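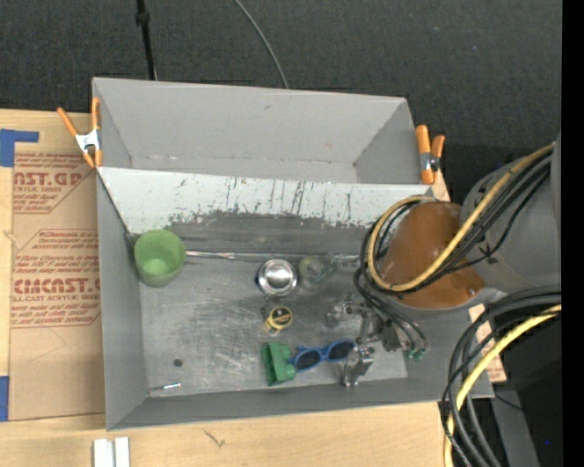
The case for the divided bin rests on a simple idea: give people two compartments and they will sort. The Derkon guidance for shared households states this as if it were settled, and the Adia review repeats it with a citation back to Derkon. We find the evidence thinner than either document suggests. A divider offers a place to put a second kind of thing, but it says nothing on what the second kind should be, and it can't make anyone care. Figure 2 shows the sort of arrangement we have in mind. The bin is split lengthwise, and everything that can be made out in it – a light green cup, a small metal bowl, a clear cup or glass on its side, a pair of blue-framed sunglasses, a slim pen-like item – lies in the front section, while the rear one is empty. On the Derkon measure this counts as a divided bin. In terms of sorting it offers no more than a single box of half the width would.

It might be objected that an empty compartment is a kind of sorting, with the contents gathered on one side and space held back on the other. We considered this reading and don't think it can be tested with the data anyone has so far. A compartment held in reserve and a compartment that has been ignored look the same. The Adia review codes both as "partial use," which hides the problem inside a label. When the review then reports that partial use is linked with fewer lost items, there is no way to tell which of the two behaviors is doing the work, if either is.

A second difficulty concerns what it means for items to belong together. Most of the coding schemes we looked at assume that an object has a natural family. Cups go with bowls, pens go with tape, glasses go with keys. That works well on paper. Applied to the front section in Figure 2, it gives a tidy group of kitchen items (the green cup, the bowl and perhaps the clear cup, if it is a drinking vessel) and then a remainder. The small yellow ring-shaped object could be a roll or a tape measure, and a coder would have to decide which before placing it. The dark green block with rounded bumps on one side has no obvious family at all. We couldn't settle on a category for it, and the schemes offer no help beyond "other."

"Other" deserves more attention than it gets. In the Usex scheme, which is the most detailed of those in print, it is the last category on the sheet and the only one with no definition. Yet a bin used for odds and ends is, almost by its purpose, a bin full of "other." If a household already had a good place for cups, the cups would be in it. A scheme built around kitchen, office and personal items will always make such a bin look badly sorted, whatever the people who use it had in mind. They may be sorting by who last had the object, by which room it has to go back to, or by whether it is worth keeping. None of these can be read off the object itself.

There is also the matter of spread. Several authors treat the distance between like objects as a sign of disorder, on the grounds that a tidy person puts like with like. Here the figure is of some use to the opposing view. The green cup and the metal bowl are both toward the back of the front section, and the clear cup or glass is right beside the bowl. The sunglasses and the green block are farther forward and touch or nearly touch. A distance score would reward the first group and penalize the second. We see no reason to take either result as a finding about anyone's habits. Objects in an open bin slide, get pushed aside by a hand reaching for something else, and end up against a wall. A single look can't separate a placed object from one that has drifted.

The strongest claim in favor of dividers comes from the Stamatopoulos project, which set up bins in 40 shared homes and compared divided with undivided ones over 10 weeks. The authors report that residents with divided bins found a named item faster. We don't dispute the timings. We do question what they were compared with. The divided bins were new and the undivided ones were whatever the home already had, so the trial compared new bins with old ones at least as much as it compared two layouts. The divided bins also held fewer objects from the first week onward, and searching through fewer things takes less time with or without a panel down the middle. The project's follow-up in March did not correct for either point.

Visibility may matter more than division, and it has been studied less. The clear cup in Figure 2 is hard to tell from the gray floor it lies on, while the green cup near the left wall stands out. Both are in the same section of the same bin. If a person were asked to find each of them, we would expect any difference in search time to owe much to color and little to the compartments. We offer this as a guess that could be tested cheaply. A bin with a plain floor in a color that few household objects share would be a fair rival to the divider, and we know of no trial that has included one.

We therefore treat the divider as unproven. Our own analysis in Section 5 records which compartment each item was in, but gives no credit for the fact that a compartment exists. We also drop the "partial use" code and replace it with two plain entries, one for each section, stating whether it holds anything. This loses some comparability with the Adia figures. It would take a sample on the order of 1000 bins, with repeated visits, to say whether an empty section stays empty by choice, and our sample is nowhere near that size. Readers who want a recommendation on which bin to buy will not find one in the results that follow.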